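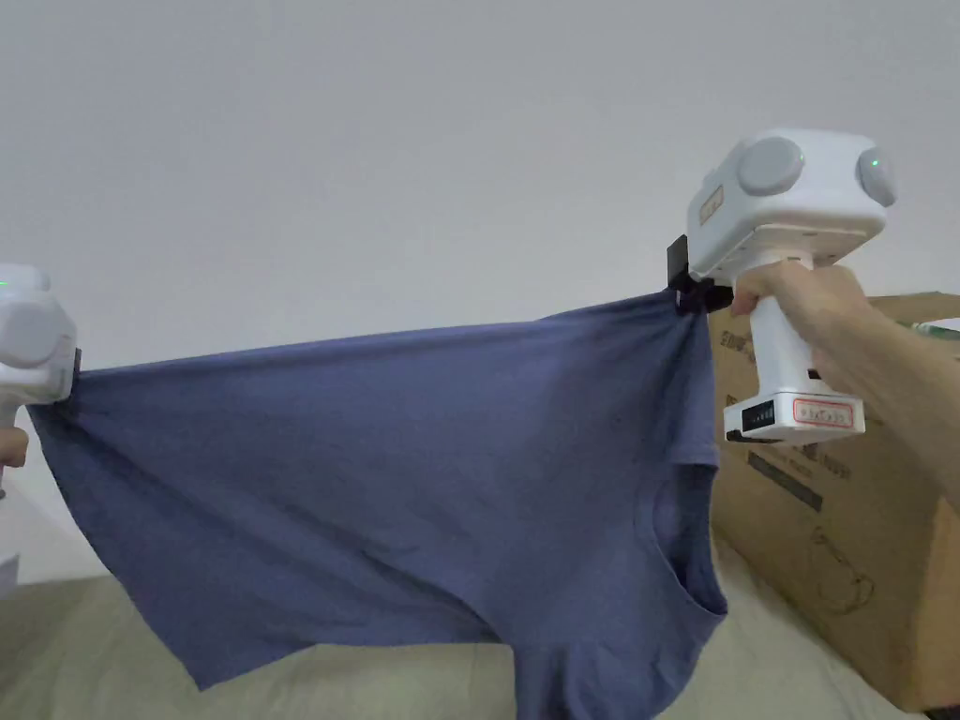
Blue-gray cotton T-shirt.

Kitchen Colors: Dyeing Cotton Yarn with Food Scraps
Final report, Fiber Arts Studio, Nustmont College

What I wanted to find out

I've been crocheting since middle school and I have never once thought about where the color in my yarn comes from. I just buy the pretty one! So for my semester project I decided to start with plain undyed cotton and see how many colors I could get out of stuff that was headed for the compost bin anyway. My main question was whether cotton would hold onto any of it after a few trips through the wash. Everything I read said wool is easier, and I went with cotton because I wanted to make dishcloths at the end (and wool dishcloths sound awful).

Materials

The yarn was Grakon worsted cotton in natural, which I wound off into mini skeins of 50 yards each. I bought it at Memness Yarn & Fabric downtown, along with alum and soda ash. The dye stuff was yellow onion skins, avocado pits and peels, black tea, and red cabbage. The dining hall in Ogundipe let me take home a huge bag of onion skins, which still has my closet smelling like soup. I used an old stockpot from the thrift store, and it's only for dye now. Please don't cook in your dye pot.

What I did

Every skein got scoured first, meaning I simmered it in water with a little soda ash to get the waxes out. The water came off the color of weak tea, and I had thought that yarn was clean. Then I soaked the skeins in alum overnight, rinsed, and put them in the dye while they were still damp. I kept each pot just under a simmer for an hour and let the yarn cool in it until morning. I left one skein out of the alum in each batch so I'd have something to compare.

My first onion batch came out blotchy because I tied the skeins too tight. You could see a pale ring everywhere there was a tie. After that I used loose figure eights and the problem went away.
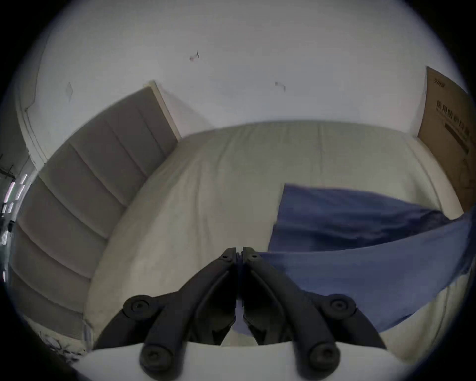
The bed, in off-white.

Results

Onion skins won by a mile. With alum I got a deep golden orange, and without it more of a tan. Avocado gave me a dusty pink that I'm completely in love with — it took two tries, since the first pot turned brown when I let it boil. Tea made a nice warm beige in every batch and hardly cared whether there was alum or not.

Red cabbage was the heartbreaker. It came out of the pot a gorgeous purplish blue, and I texted a picture of it to basically everybody I know. By the third wash it was gray. A pinch of baking soda in a second pot pushed it toward green, and that faded too.

For washing I used the machines in my dorm on cold with regular detergent. After five washes the onion had lost a little of its orange, the avocado was maybe one shade lighter, and the tea looked the same to me. I judged all this by eye next to an unwashed piece, by the window in the afternoon. A real color card would have been better.

The dishcloths

I made striped ones in moss stitch on a 5 mm hook. My starting chain was 59 on the first one, and that came out more like a placemat, so I went down a lot after that. The onion and avocado stripes together look like sherbet!

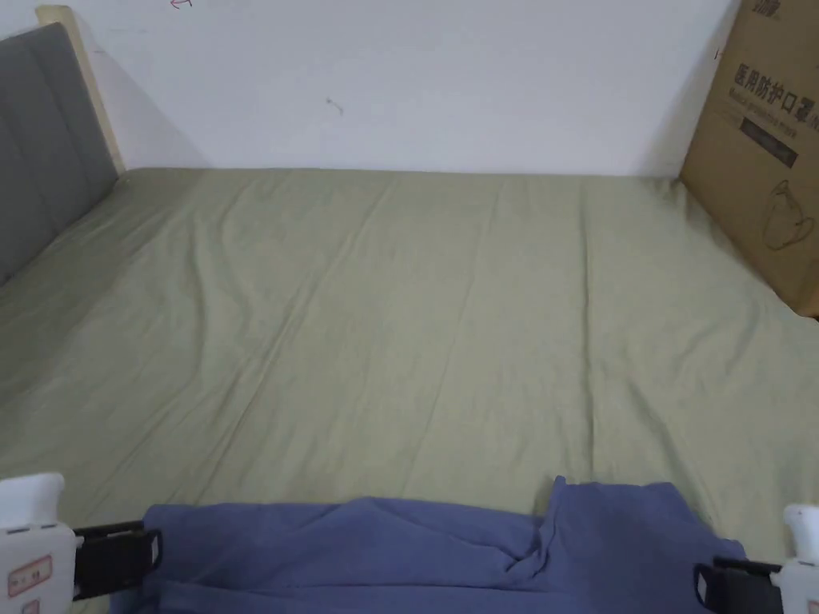 The other thing I'd change is the amount of dye stuff. I weighed out 125 grams of onion skins for the last batch and it was way more than I needed, with the leftover bath still strong enough to color another skein the next day. Avocado was the opposite, and I ran out of pits in March and had to beg my whole floor for more.

If I keep going with this, I want to try iron with the tea to see if I can get a decent gray on purpose. I'd also like to hang samples in a sunny window for a month, because I only tested washing and never light. I still have three undyed skeins left and a freezer bag of avocado peels, so that's probably what my break is going to look like.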